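My Irnia bread machine, after most of a year

I bought the Irnia in January, when it was dark by five and I'd eaten one too many loaves of supermarket sliced that tasted like a wet envelope. It was 277 dollars, which made me wince, and I told myself I'd use it twice a week or send it back. I've now had it long enough to have opinions, so get a coffee, because there are a lot of them.

First, the basics. It's a one-paddle machine with a lid window and a bread pan that lifts straight out. It makes three sizes of loaf, it has a delay timer, and it has a dough-only program, and that last one is how I use it nearly all the time. I did not expect that. I thought I'd be a load-it-at-night, wake-up-to-bread person! I did that for a couple of weeks and then got tired of the hole the paddle leaves in the bottom of every loaf. So now the machine does the kneading and the first rise and I shape the dough by hand and bake it in my regular oven.

Rolls, mostly. A basic white dough with a bit of butter and a spoonful of honey, shaped while the oven heats up, done before the soup is.

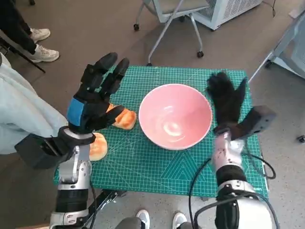

Kneading and noise

The kneading is very good. I've put some stiff doughs through it (a rye mix that was basically modeling clay, and a bagel dough I got wrong by half a cup of flour) and the motor never gave up on me. The dough comes out smooth and stretchy and a lot better than what I manage on the counter before my wrists start complaining.

But it's loud. There's a stretch early in the cycle where it thumps, and on my counter it used to walk. I mean that literally, it moved a good few inches toward the sink during one pizza dough and I caught it with my hip. I put a rubber shelf liner underneath and that fixed the walking, though the thumping is still with us. If your kitchen is next to a bedroom, don't set the delay timer to finish at six in the morning. Ask me how I know.

The Kirnen I had before this was quieter, I'll give it that. It was also half the size and it burned the crust on anything with sugar in it, and when the paddle seal went I couldn't get a replacement. So I don't miss it much. I did check before buying the Irnia that you can order the pan and paddle separately, and you can, and they're not crazy expensive.

The programs

There are too many. I use 4 of them: dough, basic white, whole wheat, and the quick one when I've forgotten to plan. The quick loaf is fine if you toast it. Eaten plain it's kind of cakey and it goes stale by the next afternoon, but for grilled cheese it does the job and I'm not going to be snobby about it.

Whole wheat took me a long time to get right. The recipe in the booklet makes a brick. I ended up adding two extra tablespoons of water and letting the flour sit wet for twenty minutes before I press start, and after that it was lovely — soft enough for sandwiches, and it slices without falling to bits. Why that isn't in the booklet I couldn't tell you. The booklet does have a full page on how to unplug the machine.

There's a jam setting too. I tried it once, with strawberries. It made a sort of warm strawberry soup and stained the paddle shaft pink, and I went back to a saucepan.

One program I'd really like is a longer, cooler rise. You can fake it by starting the dough, stopping it after the knead, and putting the whole pan in the fridge overnight, but then you have to remember you did it. Twice I've opened the fridge to find the dough had climbed out and was making friends with the mustard.

Rolls versus loaves

If there's only one or two of you, make rolls. I can't say this strongly enough. A full loaf from this machine is a lot of bread with nothing in it to keep it fresh, and I was throwing the last third away every time. Rolls freeze so well, and you take out what you need. I do them on the small side, brush them with milk, and give them sixteen minutes on the middle rack.

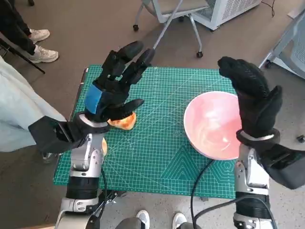

You do want to let them cool all the way before they go in the freezer bag, or you get ice crystals and a soggy bottom. I've been impatient about this more than once. Half an hour on a rack is plenty for the small ones, and I freeze them flat first so they don't squash each other into one big lump.

Cleaning

Easy, mostly. The pan is non-stick and wipes out with a soft sponge. The paddle gets glued on if you leave it, so fill the pan with warm water as soon as the dough is out and walk away for ten minutes. Crumbs and flour do get down around the heating element and there's no good way in there. I turn the whole thing upside down over the trash every so often and give it a slap, and I'm sure that's not recommended.

The outside is white and shows everything. I'd have paid a little more for a darker color.

What about the Hsieh and the Undlow?

I looked at both before I bought. The Hsieh has two paddles and makes a normal loaf-shaped loaf, which is tempting if you want to bake in the machine, but it's long and it would have eaten my whole counter. The Undlow is cheaper and I know people love it. I used one at a rental for a week and the buttons drove me up the wall. You have to press the menu key over and over to reach the dough program, and if you go past it you go all the way around again. With floury fingers! No thank you.

Would I buy it again?

Yes, I think so, on sale if I could. It's noisy and the booklet is useless and I ignore most of what it can do. But I make dough in it every Sunday and usually once more during the week, and I haven't bought a bag of rolls since spring. If the paddle wears out I'll come back and say how long it took.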